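From: Shih-chieh Chiu
To: drindow-data list
Subject: Re: door episodes, what to record next

Hello all,

Thank you, Zainab, for the questions. I answer in the same order.

Zainab Okonkwo wrote:
> We have 2659 door episodes in the simulator now, and Olumide wants to
> start training in June. Two things before I book more operator time.
> First, do we keep the hallway layouts with furniture and plants, or go
> back to the plain ones? Second, how do we label the handles?

1. Layouts

I vote to keep them. The plain set was easier to record, but the policy we trained from it had trouble when we changed anything near the door. 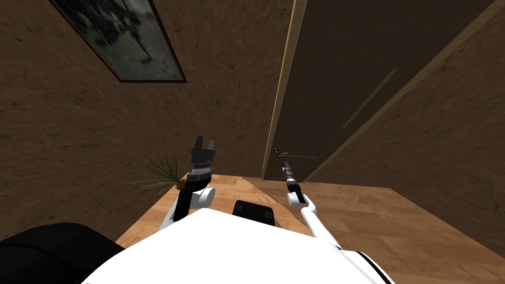
Operator time is the real limit for us. Tiruwork can record 80 good episodes in one session, and I am slower than her. If each session uses one layout only, we will get many copies of nearly the same approach. I would like to change the layout every few episodes, also small things, like the potted plant by the left gripper or the picture on the wall. The head view should stay as it is, with both arms in it, even when the torso covers a big part of the floor. Chinyere asked if we can crop the torso. I prefer to leave this to the training code and keep the recordings complete.

2. Handle labels

At the moment the label says only "lever" or "knob", and this is too little. Please write also the color and the direction of the lever at the start of the episode. A silver lever lying horizontal and a black curved one pointing down should not get the same label. For the start of each grasp please note if the fingers are open — the old Medberg files do not have this, and I had to check 400 of them by hand.
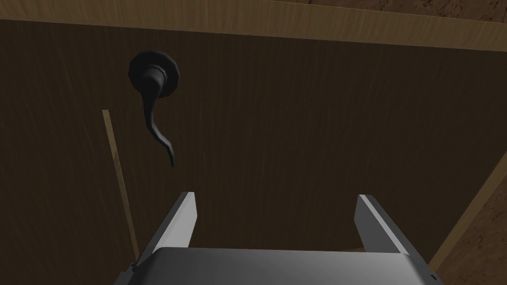

3. Failed episodes

Zainab did not ask this, but I add it. Please do not delete them. Put them in the folder "Bonadus" with one line of text on what went wrong. My target is 2000 clean episodes after the review, so we can lose some.

If you do not agree with point 1, please write before the next session is booked.

Best regards,
Shih-chieh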